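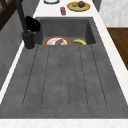
Plate with a red-orange rim in the basin of a gray sink.

Home > Heritage > Temples > Checklists

Stone pavilion walk-round: Hidton temple
By Farzad Kazemi, March
12 shares | 4 comments

The pavilion faces the main shrine and shelters the carved bull. It stands on 4 pillars, with a flat slab roof and a low plinth. I went over it before the spring festival, starting at 7 in the morning while the court was quiet.

1. Plinth. OK. Joints tight on three sides. On the east side the mortar has gone soft under the second step – repoint before the festival.

2. Pillars. OK with a note. The northwest pillar has a hairline crack at the base of the carved band. The tell-tale put across it last year reads 205, up from nothing I would call movement. Read again in a month.

3. Roof slab. Needs work. Roots are growing in the gutter on the north edge. Pull by hand, no chisels. Water stain on the underside is roughly 700 mm long.

4. Bull image. OK. Oil from the lamps has built up on the left shoulder. Wipe with dry cotton only. Do not use soap on the stone.

5. Lamps. Fail. Two hanging chains are worn thin at the top link. Take both lamps down until the chains are replaced.

6. Offerings shelf. OK. Keep ghee and camphor at opposite ends. Sand bucket was full.

7. Inscription. OK. Listed as no. 209 in the Fontes survey. The last line is getting hard to read where people touch it when they pass.
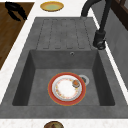
Hemari wrote that item 7 needs more than an OK. The last line names the donor, and once it wears off there will be no other record of him at the site. A low rope would do, set far enough back that people can still walk around the bull.

I have changed item 7 to "needs work" and asked for a rope and two posts. The Anthorpe pavilion has the same setup and it has held up well.

Next check: after the rains.

Previous | Next | Back to checklists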